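Notebook, July 2020
Sourdough rye, Fladeck starter, second week

The Fladeck starter doubled overnight again! I fed it with 200 g of Shetty dark rye and it climbed right up the jar, with that green-apple smell Hema Fernandes keeps promising me. Much livelier than the Pernov one.
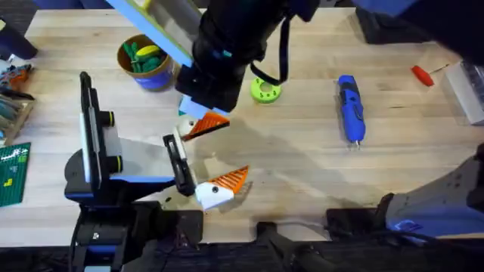

Shaping is where I still lose my nerve. Rye wants wet hands and hardly any flour, and I keep reaching for the flour anyway. Gopinath Nambiar shapes straight on bare wood, pale-grained like our bench, and swears the dough lets go if you keep it moving. Trying that next, with the scraper close by.

Baked loaf 9 in the Fivholm tin. Lovely dark crust, slightly gummy at the base. Crumb is the best so far, tight but springy, and the caraway really comes through.
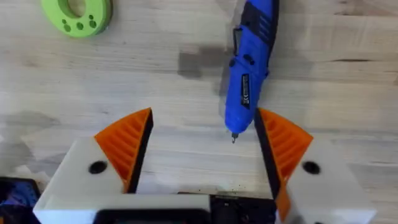
Bench top, with the green disc and the blue rotary tool.

Hydration: went up to almost 134 g of water in the sponge. Too much? The sponge looked like porridge but rose beautifully, so I'm keeping it.
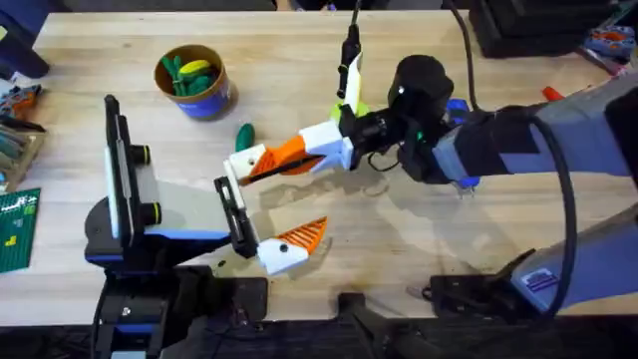 Butcher-block top, a few scuffs and small stains.

Ask Hema: does she scald the caraway with the flour or add it after?

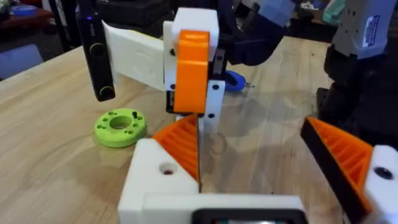 Scoring went badly, as the blade dragged and left a ragged edge. I'd like an even row of slanting cuts, like the ridges on that orange finger pad, and a bit deeper in the middle. Next bake: 2 loaves, one scored, one docked with a skewer. Cut both cold the day after and save Gopinath the heel.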